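Skeltovero clear storage bin - four months of bowls and cups

I bought this in May, from Gromgate, for £12, and I've been boring people with it ever since, so I might as well bore some strangers too. It is a plastic bin. I know! But I had been through a cardboard box, a wicker thing that shed all over the floor and a crate with holes in exactly the wrong places, and this is the first one I'd buy again without thinking about it.

What I wanted it for

We have one decent cupboard and it is full of saucepans. The everyday bowls and cups used to live on an open shelf by the back door, where they got dusty, and every time we ate outside I made four or five trips with my hands full. What I wanted was something I could fill at the shelf, carry to the table in one go, and leave there while everyone helped themselves. It also had to take our big bowl, the one I use for salad, crisps, bread dough and (once) a very small amount of hand washing.

That big bowl has defeated a lot of containers. It's wider than you think until you try to put it in something, and then it sits on top like a hat. I took it to the shop with me in a carrier bag to check. The lad at the till was very good about it.

The plastic

Frosted would be my word for it, although the label said clear. You can see through it in a milky sort of way, and on our brown table the wood comes through the sides and the bottom as a soft greyish brown. I like that much more than I expected to. A properly see-through box shows every crumb, and a solid one means lifting things out to find out what's in there. With this one I can tell from the other side of the kitchen whether I've put the bowl back.

It does catch the light. Under the kitchen lamp you get bright white lines along the edges, and if you like your storage to disappear into the background you might find that annoying. I think it looks rather smart. Fingerprints hardly show, which I can't say for the shiny lidded box I had from Cleltach before it.

The shape inside

I pack mine with the big bowl over to one side, facing up, and things go round it as needed. That leaves a narrow channel along the wall of the bin, and for the first week I thought of it as wasted space. It's too thin for a cup. Since then I've found it will take a folded tea towel stood on its edge, or the salad servers, or the paper napkins that otherwise end up all over the garden. When there's nothing in it, it makes a handy place to get your fingers in and hook the bowl out.

There's also a short little ridge moulded into the side, about which the label says nothing at all. I have decided it's there to be wiped round, and I wipe round it. 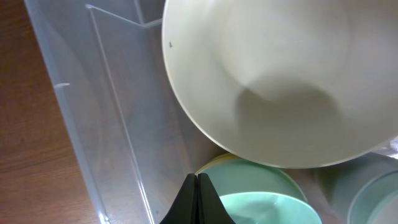 Carrying it

Very good when it's sensibly loaded. I've had the bowl, six cups and a jar of cutlery in there and taken it down the back steps with no worrying creaks. Load one end only and you feel it straight away, so put the heavy things in the middle. The rim is smooth under the fingers, too. My old crate left red lines across my palms by the time I'd got to the bench.

It slides nicely on the table - perhaps a bit too nicely. Ours has a slight gloss to it and a half-empty bin will travel if a child leans on it. I've started putting a damp cloth underneath.

Cleaning

Warm water, a drop of washing-up liquid, a soft sponge, done. I'd keep the green scourer away from it. The one time I was lazy I left a faint dull patch on the bottom, and although I'm the only person who'd ever find it, I do find it every time. Let it dry upside down on the rack. It takes up the whole rack, so do it last.

The cups

A few people have asked about the cups I use with it, so I'll put in a word. They're plain white and straight-sided, from Grīnberga, with a nice thick rim, and when you look down inside there are fine rings going round and round on the bottom, fading out as they go up the wall. I love those rings. I was worried that tea would settle in them and so far a quick going-over with a bottle brush has kept them as they were. Drinking from a thick rim is a matter of taste, and my sister can't stand it, but for hot chocolate I wouldn't have anything else.

Best of all, being straight they stand close together in the bin and don't topple when I set it down. My old flared ones leaned on each other the whole way down the garden. If you're buying a bin for cups, take one of your own cups along and see how it stands.

Any grumbles

The lid is sold separately, and I think that's cheeky. I've managed with a tea towel over the top. I'd also like a size between this one and the next one up, which was far too long for our shelf. And the price sticker took me most of an evening with cooking oil and a fingernail.

Would I buy another? I've been back for a second, for the baking tins. Five out of five from me, and four and a half on days when I remember the sticker.

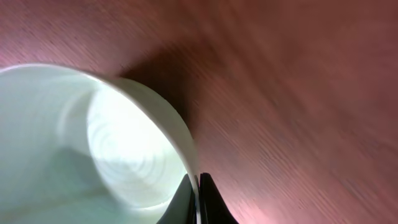 Maribel Nina
9/23/24
I've got the same cups and the rings do go brown in the end if you drink proper builder's tea! Bicarb and a bit of water, leave it ten minutes, then the bottle brush. Comes up lovely. Does the bin go in the dishwasher?

Reply from the author
Thank you, trying the bicarb tonight. I've never dared with the dishwasher, and I don't think it would fit in mine anyway.

Guest
Bought the lid. It's fine but it pops up at one corner if anything is taller than the rim. Your tea towel is cheaper.

Guest
Mine holds wool. Completely agree about the frosted plastic, I can see which colour is which without it looking like a jumble sale. The sticker was a nightmare.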